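Home | Nails | Skin | Tutorials | Shop My Stash | Contact

Filed under: Tutorials, Nail Care, Gel at Home

I've had so many messages asking how I get my gels off without wrecking my nails, so let's do it properly! I used to peel mine off in front of the telly (I know, I know) and by March they were like wet paper, so please learn from me.

You'll need pure acetone, cotton wool, kitchen foil cut into squares, a wooden stick, cuticle oil and a file. I use a 100/180 grit for the top coat and a really soft buffer for the end. Mine are from Oler and they last ages.

First, file the shine off the top. You only want to break the seal, so stop when it looks dull and chalky all over. Then rub oil into the skin around each nail, and be generous!

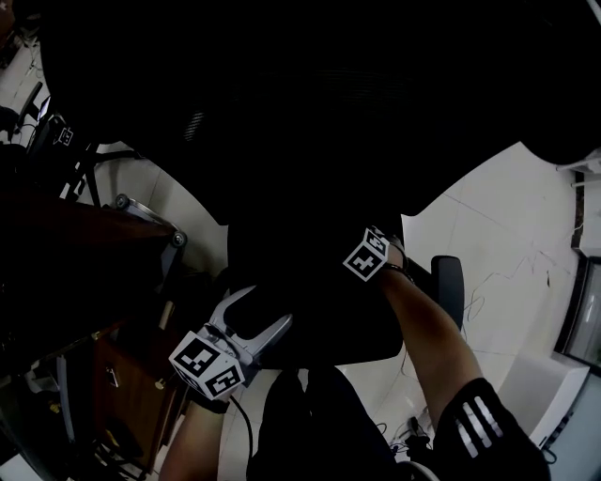 Dayana Ospina
Nail tech and tutorials editor

Next, soak a bit of cotton wool, pop it on the nail and wrap the foil round snugly. I do one hand at a time or I can't answer my phone. Leave it for 8 minutes, then peek at your little finger. If the gel has gone crinkly and lifted, push it off gently with the stick. If it hasn't, wrap it back up and give it another five. Don't scrape!! My Stestel builder gel is really stubborn and can need up to three rounds.

Wash your hands, buff very lightly and then it's oil, oil, oil. I put mine on again at bedtime and wear cotton gloves if I remember (mostly I don't).

Jhosep Quintero asked if this works on dip powder too. Yes, but file more off first and soak for longer.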